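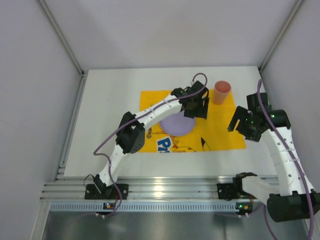

Marshals and timekeepers wanted, Sidinau Hill Climb

We need 18 people for the hill climb on Thu 13 September. Yes, a Thursday. The council would not close the road at a weekend, and we have given up arguing.

You will have read adverts promising the best view in motorsport. Most posts on our course see one corner and a hedge. Post 7 sees the hedge. If that puts you off, better to know now.

The course climbs 614 feet from Jotden Bridge. Last year 200 people said they were interested, which told us very little - please apply only if you can do the full day, 7am until the road reopens.

Training is one evening in February at the Zullum clubhouse. Timekeepers will use the new Won timing system. The makers say it cannot fail. Bring a stopwatch and a pencil.

Lunch and fuel money are paid. No licence needed, minimum age 18. Write to the Entries Desk, PO Box 877, Zullum, saying which job you want and whether you have stood at a live course before.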